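Herkanley opens second cloth collection point in Milgate

Wednesday, August 12, 2020

Household textile reuse scheme Herkanley has opened a second collection point for small cloths, at its sorting room in Milgate. Residents can now bring in tea towels, dusters, napkins, dishcloths and flannels that charity shops will not usually take.

The first collection point opened last October and has so far taken in 1,843 items. Of these, 682 went back into use as household cloths after washing and pressing. Most of the others were cut down and sold in bundles as cleaning rags. A small number were too worn for either and went for fibre recycling.

Small cloths are often left out of clothing collections. They are thin, they are hard to price and they tend to arrive stained. Herkanley takes them in any colour and any fabric, including odd ones from broken sets. Items do not need to be ironed, but they should be clean and dry when handed in. Cloths that have been used with paint, oil or bleach cannot be accepted.

Each cloth is laid out on a plain white table so that thin patches, pulled threads and weak hems show up. Striped cloths are checked along the line of the stripe - a cloth that has stretched will no longer lie square. Cloths in plain colours are sorted by shade and kept apart from the striped ones until they are folded.

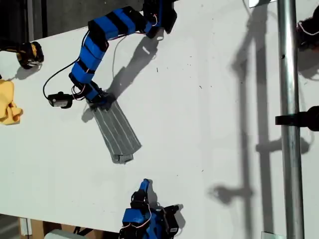 Grey striped cloth and yellow cloth on the white tabletop.

After checking, the cloths are folded in thirds and then in half, with the hem on the inside. They are packed in tens, tied with cotton tape and marked by size. Bundles are sold from the Milgate counter and through the household shop Piątek, which has stocked them since the spring. Piątek also takes back the cotton tape, which is used again.

Washing is done by the laundry firm Clenus. Every item is washed once at 60 degrees before it is checked, whatever its condition on arrival. Wool and silk pieces are the exception and are washed by hand at Milgate. Donors are asked to keep these in a separate bag.

Herkanley expects to take in a further 2,000 items over the coming year across both collection points. It plans to put 1,000 of them back into use as whole cloths, and has added a second pressing table for the work. A guide to folding and storing small cloths at home will be printed in the autumn and given out free with every bundle.

The Milgate collection point is open on weekday mornings from 9.30 to 12.30. Bags should be no larger than a standard pillowcase and should be handed over at the counter. Please do not leave bags outside when the room is closed. Curtains, bedding and clothing are not part of the scheme and should be taken to the usual textile banks.

Notes to editors

Herkanley collects, sorts and resells small household textiles. Bundles are sold in three sizes: napkin, tea towel and duster. Visits to the sorting room can be arranged through the Milgate counter during opening hours.

ENDS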